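burger-cell README

Setup and upkeep notes for the burger assembly cell, Iranville bench. Feludico project. Last edit February 2022.

What it is
One arm, two-finger gripper, wrist camera. Picks parts out of the clear holders, stacks them on the tray. 1,279 episodes logged so far, 87 flagged bad (kept, see flags.csv). Asville bench has the same layout but different holder offsets — don't copy configs across.

Before a session
- power on, home the arm, hands clear
- wipe tray and tabletop. Crumbs get under the holders and shift them
- wrist cam lens: dry cloth only
- check the camera cable has slack through the full wrist range. Loop hangs under the arm, not over
- run check_slots, should finish in 43 seconds. If it hangs, restart the camera node first
- gripper open/close 2 times, listen for grinding

Holders
Upright slots either side of the tray. Slices and bottom bun go in on edge. Lettuce and cabbage go loose in the clear container. Re-seat anything that leans, the pick pose has very little room for it.

Gripper
Fingers closing too hard on the bun top = force limit reset to default after a firmware update. Happened in January, cost us a day. Set it back in gripper.yaml and restart teh driver.

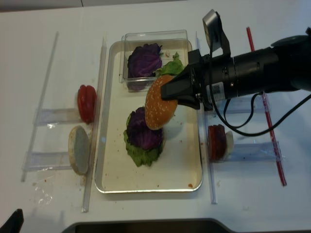 If the bun goes down crooked, redo the hand-eye calibration before touching the place pose. Usualy the camera bracket has worked loose. Tighten, recalibrate, then 5 dry runs without food parts.

Cable
Swap when the jacket shows wear at the wrist bend. Spares in the Tagle drawer, left side. Log the swap in upkeep.txt.

Known problems
- leaf picks sometimes grab two at once. No fix yet, flag the episode
- tray drifts on the smooth table — tape corners on order
- timestamps in the first January batch are off by one frame

TODO: holder drawings, Asville offsets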